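May 11, 2018

Equipment planning, wet bench cell, Damham site

Went through the spending request again this morning. The form wants a single list with lead times and a line of justification for each item. Notes below so the reasoning is kept somewhere other than in my head.

Scope is unchanged: two arms at one table, glassware handling, small volumes, transfers through a funnel. The question is what we need to buy to run this as a standing cell from January, and what can wait for the next round.

Grippers first. Glass is the worst case for the fingers we have. Plain black fingers on a beaker wall leave us relying on the force setting, and the usable window between slipping and cracking is narrow on thin-walled stock. Driteo will supply moulded finger pads in a softer grade, sold in packs of 10. One pack is plenty for a trial. I would like two grades to compare, but their minimum order applies per grade, so start with the softer one and see how it wears. Pads go under consumables, not capital. Last year's were booked wrongly and it took weeks to undo.

Spare fingers: one full set per gripper. We have no spares on the shelf at present, and a bent finger stops the cell.

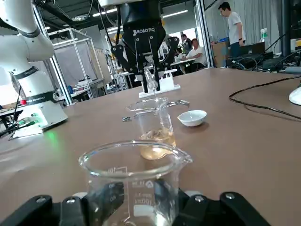 Funnel work is the part that decides the mounting question. With one arm holding the funnel and the other bringing the beaker, any error between the two bases shows up at the funnel stem. Shimming and re-teaching after every move of the table is not a plan. Options considered:

a) Common base plate, machined, both arms bolted to it. Sayce quoted 248 for the drilling and dowelling alone, plate extra. Lead time 3 weeks from drawing approval.
b) Keep separate mounts, add a fixed reference target on the table and re-register in software at the start of each run. Cheap, but adds time to every run and depends on the wrist camera staying put.
c) Do both. Plate for the coarse position, target for checking.

Going for (c). The target is a workshop job and doesn't need a budget line. Plate drawing needs the hole pattern from the second arm's manual, revision to be checked before it goes to Sayce.

Glassware. Assume breakage. The 100 ml beakers are the ones handled most and should be bought by the case. Ask stores whether they will hold them for us so that we are not charged for the whole case up front. Funnels: small glass ones, order a few extra, and find out whether a plastic equivalent would be acceptable to the chemistry side. If it is, we teach with plastic and keep glass for the real runs. Evaporating dishes are not urgent.

Cabling. The table needs proper trunking before anything is signed off. Ask for an under-table tray and strain relief at each base. Budget line of 90, which should cover the tray and clips but not an electrician. If Facilities insist on one, that goes on their code.

Camera. Zesutia offer a wrist unit with a shorter minimum focus distance. Clear glass is hard for depth sensing and I doubt a new camera fixes that by itself. Request a loan unit before committing. Leave it off this round and put it in the notes field so it is not a surprise later.

Spill containment: shallow tray under the pour area, chemically resistant, with a lip low enough to clear the fingers at the bottom of the approach. Measure the clearance first. Nothing off the shelf looked low enough. May have to be folded in the workshop.

Order of priority if the total is cut:
1. Base plate
2. Spare fingers and pads
3. Trunking
4. Spill tray
5. Glassware (can come out of running costs)

To do:
- confirm hole pattern, send drawing to Sayce
- written quote from Driteo for pads, including carriage
- loan request to Zesutia
- measure clearance at lowest taught pose, both arms
- check whether the plate counts as a fixture or as part of the arm for depreciation; the form treats them differently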